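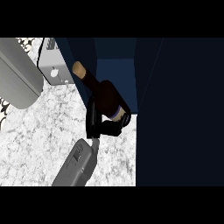
Simulator view: Steseletti open day, kitchen task

Report on the visit to Steseletti
Po-yen Chien and Natnael Woldemariam

Our group visited the Steseletti open day in April as part of the course on automation. There were 14 of us. The demonstration we chose to write about was the kitchen task, which runs in a simulator called Lidari.

In the task, a simulated arm with a two-finger gripper handles objects on a marble countertop. We watched it with a dark brown bottle that has a cork-colored stopper. The gripper holds the bottle low on the body, with the neck tilted up. Natnael asked why it does not hold the neck. The engineer said both grasps are allowed and the program picks the one with the higher score.

The team had logged 1,123 runs before the open day. Each run starts with the objects in new positions. During our session they did 21 more, and 5 of those ended in a dropped object. Most of the drops came when the arm turned its wrist too early.

After that we could change the grip force ourselves. Po-yen set it too low on the first try and the bottle slid out. The second try worked.

We did not get to see the Uletti arm, the real hardware, because that room was full. We have asked for the run logs and will compare them with our own results from the lab.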